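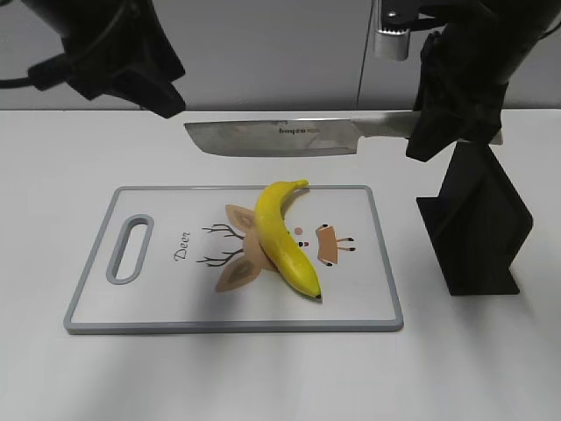

Section 7. Blade Slip and Fault 93: Stopping, Clearing, and Getting Back to Slicing

Applies to the two-arm Godside bench with the Ondeo control software. Revised 2025-09-24.

If you've made it this far in the guide, your arms are homed, your wrist cameras are calibrated, and you've probably already watched the right arm lift a knife from the stand. It's a great moment! Slicing is our favorite routine on this bench, and it is also the one that can hurt somebody, so please read all of Section 7 before you run it, even if you only came for the fault table.

7.1 What blade slip is

Blade slip means the knife has turned or slid inside the gripper after the fingers closed. The arm is still exactly where it thinks it is. The knife isn't. Since the software works out where the cutting edge should be from the wrist position, a small turn at the handle becomes a big error at the far end of the blade.

We met this the hard way in June at our Plestesthorpe bench. The right arm picked up the chef's knife, passed the grip check, and came down on a banana with the tip low. The tip hit the board first, the knife pivoted in the fingers, and the arm kept pressing for a moment before the force limit tripped. The banana was fine. The board got a gouge, and the fingertip pads had to be replaced. There was no one inside the line, and that's the only part of the story we'd repeat.

The software now watches for two separate conditions:

Fault 93 -- Grip changed. The finger opening has moved since the grip was accepted. Both arms stop and hold.

Fault 94 -- Contact too early. The right arm felt the board or the food before it expected to. The right arm stops and holds, and the left arm stops with it.

You can get one without the other. A 94 alone is usually a board that has been bumped or a piece of food taller than the one you set up with. A 93 followed by a 94 is nearly always a knife that has turned. Treat it that way until you've proved otherwise.

7.2 When it happens: do these first

CAUTION: A stopped arm is still a powered arm, and a stopped gripper is still holding a sharp knife with a grip you can no longer trust. Do not reach under the blade. Do not try to straighten the knife in the fingers by hand.

1. Press the red stop button, even if the arms have already stopped by themselves.

2. Stay behind the line and look at the knife from there. Is the edge level with the board? Is the handle where it was?

3. Tell anyone else in the room that there's a held blade. Say it out loud.

4. On the Ondeo screen, press Save Log before you press anything else. Clearing the fault empties the buffer, and that buffer is the best clue you'll get!

5. Put on the cut-resistant gloves. Both hands.

Note: The stop button does not open the gripper. This is deliberate, so please don't rewire it. A knife that stays put is much easier to deal with than one that falls.

7.3 Taking the knife out

Two people make this easier, one at the screen and one at the table. If you're alone, use the slow-release option in step 4 and don't rush.

1. Slide the food off the board with the long paddle. Leave the board itself alone for now, because you'll want to check its position in 7.5.

2. Lay the folded leather pad on the board under the full length of the blade.

3. At the screen, choose Right Arm, then Manual, then Lower. Hold the key down. The arm moves at crawl speed and stops as soon as you let go. Bring the knife down until the edge rests on the pad.

4. Choose Slow Release. The fingers open in small steps with a beep before each one. Wait for the long beep that marks the end.

5. Raise the right arm until it's clear of the handle.

6. Press the stop button again. Only now does the person at the table pick up the knife, by the handle, and set it in the stand.

CAUTION: If the knife is hanging tip down, skip step 3. Lowering it will drive the tip into the board and load the fingers sideways. Set the deep foam tray under it and go straight to step 4, with everyone back behind the line.

Don't use the left arm to catch or steady the blade. We know it's tempting, with a whole spare gripper right there. The collision check does not know the shape of a knife that has turned, and the left arm will go straight for the place where the blade used to be.

7.4 Finding out why

Now for the detective work, and this part is actually fun once the sharp thing is back in its stand. Open the saved log and find the line marked GRIP OK. Next to it is the finger reading at the instant the grip was accepted. For the standard chef's knife on our bench that reading is 1645. Yours will be a little different, so write your own number on the card inside the controller door.

Compare it with the reading on the FAULT line.

Reading went down (fingers closed further): the handle has moved toward its thin end, or it has rolled onto its narrow side. Look for oil or fruit residue on the pads. Bananas are terrible for this. They leave a film you can barely feel.

Reading went up (fingers forced open): something pushed the knife. Check the board height, the food height, and the approach angle, in that order.

Reading hardly changed, but you can see the knife has turned: the fingers are gripping a round or tapered part of the handle and the knife is spinning between them. Go to 7.6 and teach the pick again.

Reading jumps around with no pattern: check the connector on the right wrist. On the Sowa arms it can work loose after a long day of fast moves. Push it in until it clicks, and tie the cable back where the arm can't tug on it.

7.5 Checking the fingers and the board

1. With the stop button pressed, wipe both finger pads with a damp cloth and a drop of dish soap. Wipe again with plain water. Let them dry completely.

2. Look along each pad for nicks or a shiny strip. A shiny strip means the rubber is glazed, and cleaning won't bring it back. Replace the pads as a pair.

3. Wiggle each fingertip. There should be no play at all.

4. Check the board against its corner marks. At Plestesthorpe we found ours had crept almost 4 mm over one afternoon, purely from the push of cutting. Fresh non-slip mat fixed it.

5. Release the stop button, open both grippers fully, and send the arms to Look. Keep the knife in its locked drawer during this step. In each wrist view the two fingertips should sit level with each other, with clear table between them. If one tip sits higher, the finger is bent or has been put back one notch off.

6. Wipe the camera lenses if the view is cloudy, and run the short calibration from Section 5.

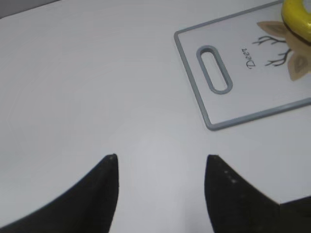 Tien-fu Tsao wrote in to ask whether step 5 could be done with the knife already back in the stand, because walking to the drawer and back takes longer than the check itself. After a full opening and closing cycle, he said, he had never seen either arm come near the stand.

Fair point, and we did try it. The Look move is safe when the arms are homed correctly. After a 93 you don't know that yet, and the check is there to find out. So the drawer stays in the procedure. What we did change, thanks to that letter, is the order: the finger check now comes before calibration, and you make one trip to the drawer instead of two. Keep the letters coming!

7.6 Teaching the pick again

Do this if the knife spun, if you replaced the pads, or if you've switched to a different knife. Knives that look like twins can have quite different handles.

1. Put the knife in the stand with the handle facing the right arm. Push it down until it seats.

2. Press the stop button, pull gently on the handle, and check that the stand stays put. If it slides, clean under the base and start over.

3. Step back, release the button, and choose Teach Pick.

4. Use the crawl keys to bring the open fingers around the handle as close to the blade as they'll go without touching the cutting edge. Gripping at the bolster gives the knife much less chance to swing than gripping out at the end of the handle.

5. Choose Close, wait for GRIP OK, and write down the reading.

6. Choose Lift Test. The arm raises the knife clear of the stand, pauses, gives it a small shake, and puts it back. Watch the blade, not the screen.

7. Repeat the lift test until you get four passes in a row. If any of them fails, go back to step 4 and move the fingers a little.

Note: Don't average the readings from good and bad grips. Use the reading from the last good one.

7.7 First cut after a fault

Start with the blunt training blade and a rolled-up towel on the board. Run the routine at crawl speed from pick to return, with your hand near the stop button. If that goes well, run it again at normal speed.

Then swap in the real knife and run one cut over the board with no food on it, using the Air Cut setting, which stops the blade well above the surface. Look at the edge from the side. It should stay level the whole way across.

After that, go ahead and bring on the fruit. We like a banana for the first real cut, since it's soft and it shows a crooked blade right away in the shape of the slice. Wipe the pads when you're done.

If 93 comes back within the same session, stop using the knife routine and send both logs to Peter Kopecký at the support address on the back cover, along with the reading from your card and a note of which knife you were using. All the other bench routines can carry on as normal while you wait, provided the knife is in the drawer and the drawer is locked.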